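When the oak table finally came home with us from Overgaard in February, I promised myself I'd be grown-up about it. Coasters, placemats, a weekly wipe with the good oil, the whole business! I lasted 4 weeks, which I think is respectable for me, and then life got going again and the coasters went to live in a drawer with the takeout menus.
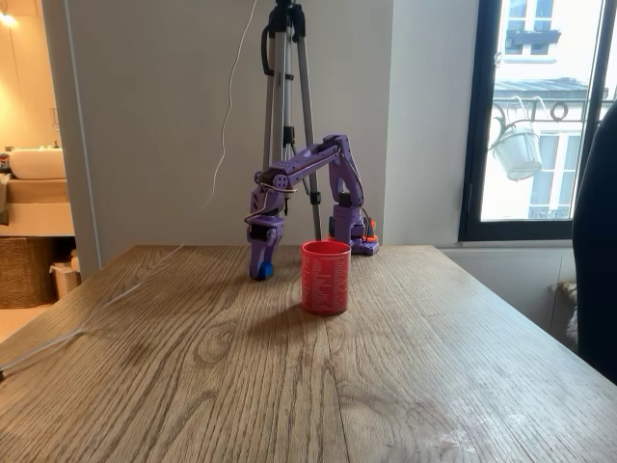 Oiling is the job I keep putting off, and I've been reading far too much about it in the evenings, when I should be in bed. My neighbor swears by the tin from Drokoven, and the shop in Hoscombe will only sell you Anness wax (they're quite firm on that). I've landed on oil first, two thin coats, and wax later if I feel like it. The long wavy grain can look after itself, I think, but the pale scuffed patches toward one corner are going to want a light sanding before anything goes on, and I'd like to go gently near the knots, which are my favorite part. The red cup can move to the bathroom counter for the weekend, and I suppose we'll be eating on our laps, with towels.

I'll start on the underside, where my mistakes won't show.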